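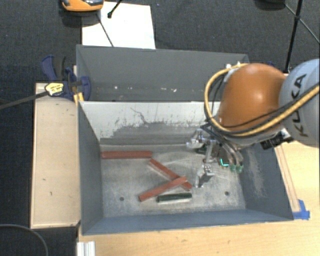
Musa Jibrin objects that the word "bin" is used too loosely in writing on storage, and would keep it for an open-topped box that stays in one place. Most stores use it more widely. A storage bin, in the general sense, is any rigid container used to hold loose goods so that they can be kept apart, found and counted. The word also covers grain bins and coal bins, which are built in place and are treated separately.

Shapes and sizes

Small-parts bins are usually rectangular, with straight or slightly sloping walls. Sloping walls allow empty bins to be nested, but waste some room when they stand side by side. Straight-walled bins fill a shelf better and take up as much space empty as full. Open-fronted bins have a low lip at one end and can be reached into while stacked.

Older stores used wood or sheet steel. Moulded plastic is now common, though steel is still chosen where goods are heavy or sharp-edged. Colours vary by maker. Some stores give each colour a meaning, such as red for rejected goods, but there is no general rule.

Labelling

A bin may be labelled with its contents, its place on the shelf, or both. Fixed-place systems give each item a permanent bin and are easy to learn. In free-place systems goods go into any empty bin and the place is written down, so the record must be kept up to date.

Two-bin method

In the two-bin method each item has a front bin and a reserve bin. When the front bin is empty the reserve is brought forward and an order is placed. The reserve must last until the new goods arrive. If a workshop uses 20 washers a day and delivery takes six days, the reserve should hold at least 120, and a careful storekeeper will add a margin.

The method works well for cheap items in steady use. It suits seasonal goods poorly – a store that is busy in December may run out even with a full reserve.

Handling

Bins carried by hand are kept small enough to lift when full. Larger ones have moulded grips or sit on wheeled frames. Overfilling is a common cause of spills and of damage to the bin beneath.

See also

Pallet
Shelving
Stocktaking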